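Millel 534 – Drap éponge professionnel, coloris sable

Réf. 534-SB | Linge éponge > Draps de bain > Collectivités et hôtellerie
Conditionnement : carton de 3 lots
Disponibilité : sur stock, dépôt de Trinddale

Description

Le drap Millel 534 est un article en éponge bouclette double face destiné aux établissements qui traitent leur linge en blanchisserie intégrée ou externalisée. Chaîne et trame en coton cardé, boucle en fil retors deux bouts. Le retors augmente la tenue de la boucle au séchage rotatif et limite le peluchage après les premiers cycles. Les lisières sont rabattues et piquées au point noué, les ourlets d'extrémité sont doubles avec point d'arrêt aux quatre angles.

Le liteau est tissé à plat, à fines nervures, pour éviter le retrait différentiel entre la bande et le corps du drap. Ce défaut, fréquent sur les articles à liteau jacquard, provoque un gondolage qui gêne le passage en plieuse automatique.

Caractéristiques

Composition : 100 % coton
Armure : éponge trois coups
Teinture : en pièce, colorants de cuve
Coloris : sable, écru, gris perle
Marquage : emplacement prévu pour étiquette tissée ou puce textile, côté ourlet
Largeur de l'ourlet : 3 cm

Entretien

Lavage à 60 °C en usage courant, 90 °C admis pour le coloris écru uniquement. Produits chlorés à proscrire sur le sable et le gris perle – l'acide peracétique à basse température reste compatible. Ne pas utiliser d'assouplissant cationique avant le cinquième lavage : il réduit la capacité d'absorption tant que les apprêts de tissage n'ont pas été éliminés. Séchage rotatif à température modérée. Le repassage est inutile. Une boucle tirée se coupe au ras du fond, sans tirer sur le fil.

Le retrait se produit pour l'essentiel au cours des premiers lavages, principalement en longueur. Il convient d'en tenir compte pour le réglage des programmes de pliage.

Commande et prix

Tarif dégressif à partir de 164 pièces. Au-delà de 2100 pièces, la fabrication est lancée sur ordre ferme avec contretype de teinte soumis à validation. Les écarts de nuance entre deux bains ne sont pas un motif de retour lorsque les commandes ont été passées séparément.

La gamme 534 remplace la série Weltbridge, dont les références restent livrables jusqu'en septembre, dans la limite des quantités disponibles. Les deux séries peuvent être lavées ensemble mais n'ont pas le même poids : prévoir un empilage distinct en lingerie.

Échantillons et fiches de teinte sur demande écrite auprès de Sotiris Dimitriou, service textile, établissements Konstantinidis.

Produits associés

Millel 534 – Serviette de toilette
Millel 534 – Gant à bord surjeté
Millel 534 – Tapis de bain
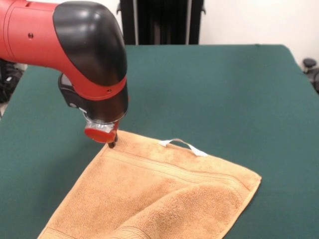 Crédit photo : Konstantinidis, service textile. Reproduction soumise à autorisation.

Fiche produit mise à jour le 6 février. Les caractéristiques peuvent être modifiées sans préavis.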